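Muthu Raju
Thread on room acoustics for spoken word. I measure small rooms for a living, mostly offices and classrooms, and the same four or five mistakes account for most of the complaints I get.

Start with reverberation time. RT60 is the time it takes sound to decay by 60 dB after the source stops. For speech in a small room you want it short and, more to the point, flat across the bands. A room that is short at 2000 Hz and long at 125 Hz sounds muffled, and people will tell you the speaker is mumbling.

Thin foam does very little at low frequencies. A porous absorber works where air is moving, and air right at the wall isn't moving. At a quarter wavelength from the wall it moves the most. Work that out for a male voice near 100 Hz and you get a distance of 0.86 m. No foam tile reaches that far.

What helps: thicker material, or the same material with an air gap behind it. A mineral wool panel hung eight centimeters off the wall beats the same panel glued flat, at no extra cost beyond the brackets.
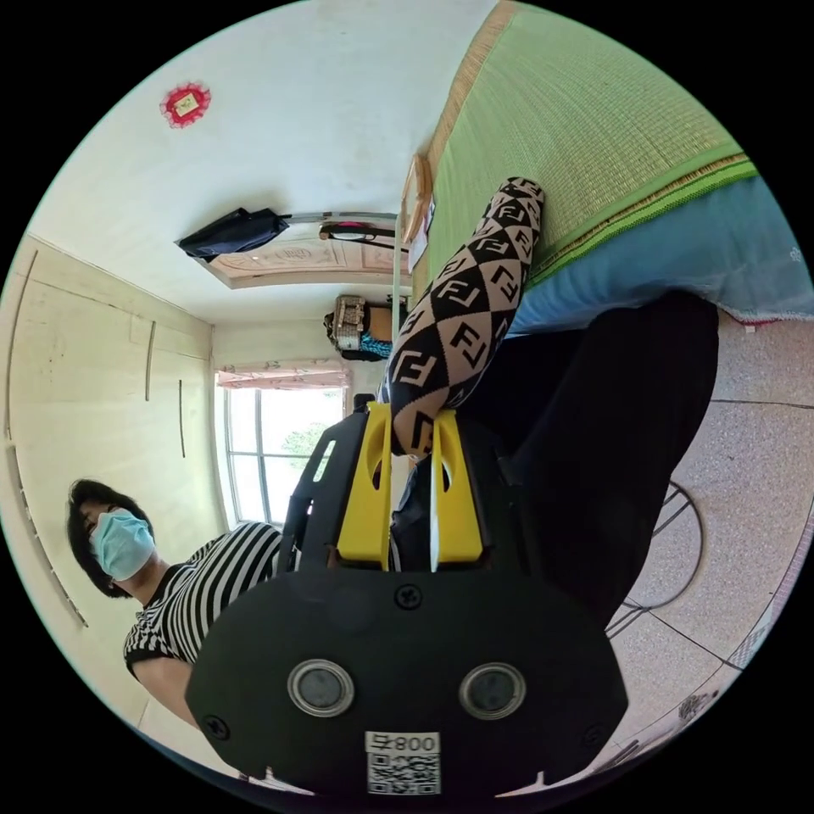
Sze-wing Wei
Does the gap have to be empty? I have 100 mm panels from Gronetti and was going to fill the space behind with more wool.

Muthu Raju
Filling it is fine and slightly better at the bottom end. The gap gets you most of the way for less money. If you already own the wool, use it.

Next, placement. Treating one wall heavily and leaving the opposite pair bare gives you flutter echo, a fast metallic ringing between the two hard surfaces. Clap once and listen. If you hear a zip after the clap, the two surfaces on that axis need something on at least one of them.

Ceiling first, if you can only treat one surface. In most offices it is the largest uninterrupted area, and furniture already breaks up the floor. Lay the absorber over the talkers. The corners can wait until you have numbers.

About numbers. A phone app will give you a usable decay time at mid frequencies and nonsense below 250 Hz. The built-in microphone is part of the problem, and so is the source. A balloon pop has very little energy down there. I use a swept sine through a real loudspeaker, six positions, averaged.

Do not measure an unfurnished room and then order panels from the result. One job for Skesudov last January came in at 1.4 s before the desks and carpet arrived and 0.7 s after. They had ordered for 1.4. Half the panels are still in a storeroom.

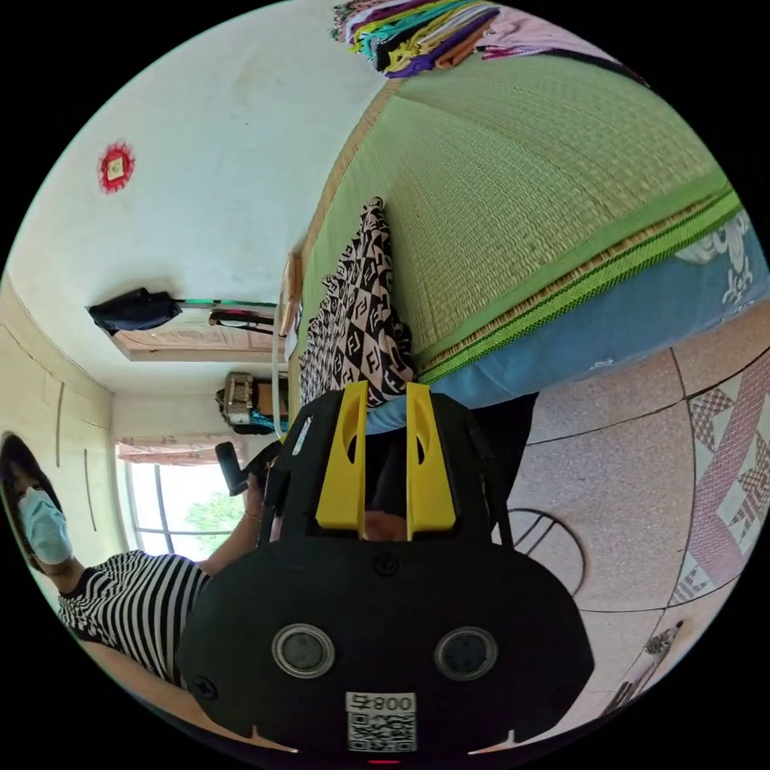 Muthu Raju

Background noise is a separate quantity and gets mixed up with reverberation all the time. Absorption will bring a noisy fan down by a couple of decibels in the far part of the room. It will not fix it. Slow the fan, line the duct, or move the grille.

Same for sound coming through the wall. Absorbers inside a room do not stop the neighbors. That takes mass and airtight joints. Check the door first – a gap under the door will undo a very expensive partition.

Rule of thumb for estimating, in metric units: RT60 = 0.161 × V / A. Volume over total absorption. Take a room of 280 cubic meters with a target of 0.6 s. You need 75 m² of absorption in total, counting what is already there. Subtract carpet, people and seats before you buy anything.

The formula assumes a diffuse field. Low ceilings and treatment on one surface break that assumption, and the real decay will be longer than predicted. I add some 20 percent to the ceiling area in those cases and measure again afterward.

Spreadsheet I use for the band-by-band version is linked in my profile. Inputs are in the green cells. Coefficients above 1.00 in the manufacturer data are a test artifact from panel edges, so cap them at 1.00.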